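The Table-Wiping Hours
Inside Skodiser, where teaching a machine to clean up a spill takes a long winter and a great many towels

By Bożena Sobczak

The morning shift at Skodiser starts with making a mess. Hanyu Yuan pours cold coffee with milk into a paper cup, carries it to the table at station two and tips a little onto the surface. He looks at it, tips out a little more farther off, and puts the cup back on the shelf behind him. Then he takes hold of the two lead arms and begins.

Skodiser rents the upper floor of a former shoe warehouse in Flerkden. The company has 19 employees. Nine of them write software, and most of the rest do what Yuan does, which is to show robots how household and kitchen jobs are done, again and again, while a computer records every movement. The firm calls these people demonstrators. The recordings are called episodes, and an episode of wiping a table lasts less than a minute.

The setup is simple to explain. Yuan holds a pair of small lead arms. When he moves them, a larger pair of arms at the table moves the same way. Cameras record what happens, including a small one mounted at the wrist of the arm, and the joint positions are stored along with the video. Later all of it goes into training. The learning system, known in the building as Plamska, is supposed to look at what the cameras show and work out what the arms should do next.

"People think we program it," Yuan said. "I have never written a line of code in my life. I wiped tables in a restaurant for four years before this. Now I wipe one table."

He is good at it, and his episodes are used as a reference for new hires. But good wiping is only part of what the company wants. A set of recordings in which the cloth always lies in the same place and the spill always has the same shape produces a robot that can clean exactly one spill. Skodiser learned this in November, when the first version of Plamska was tested on a table turned a quarter of the way around. It wiped a clean patch of table with great care and stopped.

After that the planning changed. Each block of work now comes with a sheet of paper that says what must vary: where the towel is, how it is folded, whether there is one spill or two, how far apart the arms begin. The target for the wiping task is 900 accepted episodes. Yuan and the others on his shift had 500 when I first came to visit. 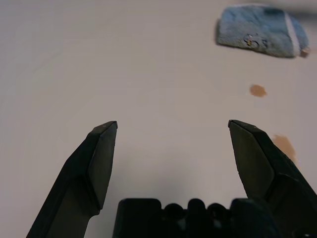
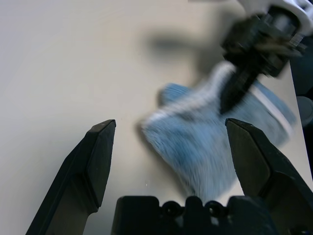
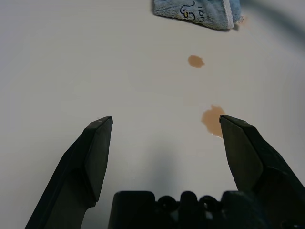

Wrist-camera views from the wiping task at Skodiser. The blue cloth is held by a second gripper in the middle view and lies on the table in the other two.

What gets thrown out

Not every episode counts. At the end of each one the demonstrator presses a foot pedal, left for keep and right for discard. Then a reviewer watches the kept ones at double speed and throws out more. In the week I followed, 108 episodes were removed at the review step. Some had a camera that had dropped out for a moment. In others the towel slid off the table. A good number were removed for hesitation.

Hesitation is the thing demonstrators talk about most. If a person stops in the middle of a movement to think, the arms stop too, and the recording then contains an arm standing still over a spill for no reason the machine can see. Train on enough of those and the robot learns to stand still over spills. New hires are told to decide what they will do before they touch the lead arms.

Mistakes are treated differently. Last year a demonstrator who dropped the cloth would discard the episode and start over. Now, if the cloth falls and can be picked up again, the rule is to pick it up and carry on. The software team asked for this after finding that Plamska had no idea what to do once something went wrong, having never been shown.

"It is a strange thing to be paid to recover from," Yuan said. "You drop it, you don't make a face, you get it back."

Cloth is hard

Skodiser began with blocks and cups, and those went quickly. A cup is the same shape every time. A towel has a new shape whenever it is put down, and the grippers have two stiff fingers with no sense of touch. The person holding the lead arms feels nothing either. Yuan judges everything by eye, and says it took him three weeks to stop squeezing.

He prefers to pinch a towel near the upper middle and let it hang before lowering it. Others on the shift take a corner. Both ways are allowed, though there has been some argument about it. The software people would like fewer styles in the data, so the system does not end up halfway between two of them. The demonstrators say a corner is sometimes the only part you can get at. For now the sheet says either, and the reviewer notes which one was used.

The towels are washed at the end of each day in a machine in the hallway. They get stiffer with washing and are replaced when they no longer bend easily, though a few of the stiff ones are kept in use on purpose. The coffee is made the evening before. Tea was tried and was too pale for the cameras.

The next table

The trial customer is Tak, a chain of lunch counters that wants its tables wiped overnight. Its tables are darker than the ones at Skodiser and have metal edges, and two of them were due to be delivered to the warehouse on Monday, January 1, 2024. The building was closed for the holiday, so they spent the night in the stairwell.

Yuan has looked them over. Coffee with milk shows up well enough on the dark top, he thinks, but black coffee may not, and there will have to be a separate sheet for that. He expects to start on it when the current block is done. On my last afternoon he had moved the towel to the far side of the table, folded it a different way, and was reaching for the cup.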